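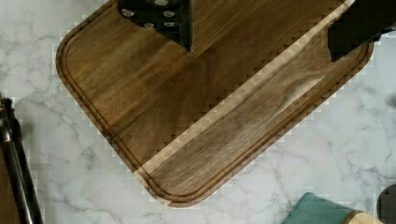 **Química do Quotidiano, módulo de cereais**
**Folha 8: por que razão o pão envelhece (e o que fazemos para piorar o caso)**
Escola Profissional Funotham, versão revista em 28 de dezembro de 2018

Quem faltou à aula anterior deve ler primeiro a folha sobre glúten. Quem esteve presente também, a julgar pelas fichas que recebi.

## 1. O equívoco de partida

A explicação popular diz que o pão fica duro porque seca. É uma boa explicação: simples, intuitiva e suficiente para passar por pessoa informada ao pequeno-almoço. Infelizmente, um pão fechado num recipiente hermético, sem perder água nenhuma, endurece na mesma. A experiência faz-se desde o século XIX e continua a dar o mesmo resultado, por mais que a família insista no saco de pano da avó.

Convém separar dois fenómenos que acontecem ao mesmo tempo e que a linguagem corrente mete no mesmo saco:

- **secagem**: a água sai do pão para o ar;
- **envelhecimento** (em inglês, *staling*): o amido reorganiza-se dentro do miolo, com ou sem perda de água.

No exame, quem escrever «o pão envelhece porque seca» terá a pontuação correspondente à caligrafia.

## 2. Recapitulação: o que o forno fez ao amido

A farinha que usámos nas aulas práticas (Feruvton, lote de dezembro) tem 13 % de humidade. O amido está lá em grânulos, com zonas cristalinas e zonas amorfas, e é constituído por duas moléculas:

| | Amilose | Amilopectina |
|---|---|---|
| Forma | essencialmente linear | muito ramificada |
| Proporção | menor | maior |
| Reorganiza-se em | horas | dias |
| Responsável por | firmeza inicial do miolo | endurecimento posterior |

Com água e calor, os grânulos incham, perdem a ordem cristalina e parte da amilose escapa-se. Chama-se a isto **gelatinização**. Começa, no trigo, perto dos 60 °C e prossegue à medida que o interior do pão aquece. É o que transforma uma massa num miolo, e o motivo pelo qual pão tirado cedo do forno tem ao centro uma substância que os alunos do turno da tarde classificaram no relatório como «húmida mas promissora».

## 3. Retrogradação

Quando o pão arrefece, as moléculas de amido voltam a aproximar-se e a formar zonas ordenadas. A amilose é apressada: trata do assunto durante o arrefecimento, e é graças a ela que se consegue cortar uma fatia sem esmagar o resto. A amilopectina demora dias, com a pertinácia de uma repartição pública, e é a ela que devemos o pão de anteontem.

Durante o processo, parte da água fica presa na nova estrutura cristalina e outra parte redistribui-se pelo miolo. O miolo parece seco na boca. Pese-se a fatia antes e depois, e a água continua quase toda lá. Nos ensaios da turma, o miolo à saída do saco fechado estava ainda nos 36 %, facto que três grupos corrigiram para um valor mais baixo por lhes parecer impossível. Os valores medidos não se corrigem por simpatia.

### 3.1. A côdea faz o percurso contrário

Acabada de cozer, a côdea tem muito pouca água e o miolo tem bastante. A água desloca-se de dentro para fora até as diferenças se atenuarem. Resultado: o miolo endurece, a côdea amolece, e cada um fica com a textura que competia ao outro. O saco de plástico acelera esta troca de papéis na côdea, visto que impede a saída da humidade. O saco de papel protege a côdea e sacrifica o miolo. Escolham o vosso desgosto.

### 3.2. Reversibilidade

A retrogradação da amilopectina desfaz-se, em boa parte, com calor. Aquecendo o miolo acima dos 60 °C, os cristais fundem e a fatia recupera a maciez. Três reservas:

1. O efeito dura pouco. Ao arrefecer, tudo recomeça.
2. A amilose retrogradada só se desfaz a temperaturas muito mais altas, que um miolo húmido à pressão normal não atinge. A recuperação é, portanto, parcial.
3. É preciso haver água. Se o pão secou mesmo, aquecê-lo produz pão seco quente.

Torrar é outra operação: à superfície retira-se água e promovem-se as reações de Maillard, enquanto o interior da fatia, se ela tiver espessura decente, amacia pelo mecanismo descrito. Uma torradeira de ranhuras fá-lo depressa e com fatias; um forno de bancada fá-lo mais devagar, e aceita um pão inteiro.
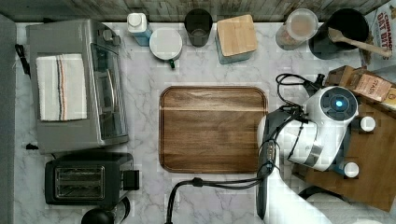 ## 4. Temperatura de armazenamento

Chegamos ao ponto em que se perdem amizades. O frigorífico é o pior sítio para guardar pão, se o critério for a textura. A velocidade da retrogradação aumenta quando a temperatura desce, com máximo pouco acima do ponto de congelação, precisamente onde o frigorífico doméstico trabalha com tanto zelo.

- **Temperatura ambiente**: retrogradação moderada, bolor a prazo.
- **Frigorífico**: retrogradação rápida, bolor adiado. Obtém-se um pão velho em excelente estado sanitário.
- **Congelador**: retrogradação praticamente parada. A zona crítica é atravessada duas vezes, à ida e à volta, e deve sê-lo depressa. Congelar em fatias.

O panfleto que a panificadora Trastitz distribui com o pão de forma recomenda «local fresco». O adjetivo é suficientemente vago para nunca ter gerado uma reclamação.

## 5. O que a indústria acrescenta

Leiam o rótulo do pão de forma Mollel, que circulou na aula. Interessa-nos o seguinte:

* **Monoglicéridos** (E 471): formam complexos com a amilose e tornam o miolo mais macio desde o primeiro dia.
* **Enzimas** (amilases): encurtam as cadeias da amilopectina, que assim se arrumam pior. Doses excessivas dão um miolo pegajoso.
* **Gordura e açúcar**: amaciam, e ninguém se queixa do sabor.
* **Propionato de cálcio** (E 282): atua sobre o bolor. Na retrogradação não tem qualquer papel, apesar do que se lê em metade dos relatórios.

A massa azeda costuma abrandar o envelhecimento e o aparecimento de bolores, em grau que depende da fermentação. Não confere imortalidade, nem ao pão nem a quem o publica nas redes.
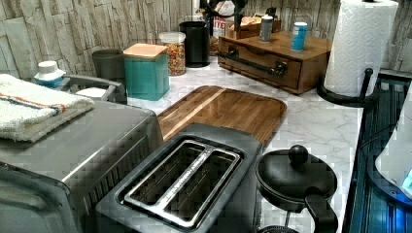
## 6. Trabalho para entregar

1. Cortar seis fatias iguais do mesmo pão. Guardar duas à temperatura ambiente, duas no frigorífico e duas no congelador, todas em saco fechado, durante 36 horas.
2. Pesar cada fatia antes e depois. Registar o que a balança disser.
3. Descongelar as fatias do congelador dentro do saco e avaliar a firmeza de todas, pressionando com o mesmo peso durante o mesmo tempo. O polegar não é um instrumento calibrado.
4. Aquecer uma fatia de cada par e repetir a avaliação ainda quente e depois de fria.
5. Explicar as diferenças em menos de uma página, usando os termos *gelatinização* e *retrogradação* cada um no seu lugar.

As fatias são material de ensaio até à última medição. No ano passado, dois grupos apresentaram a coluna final em branco e com manteiga.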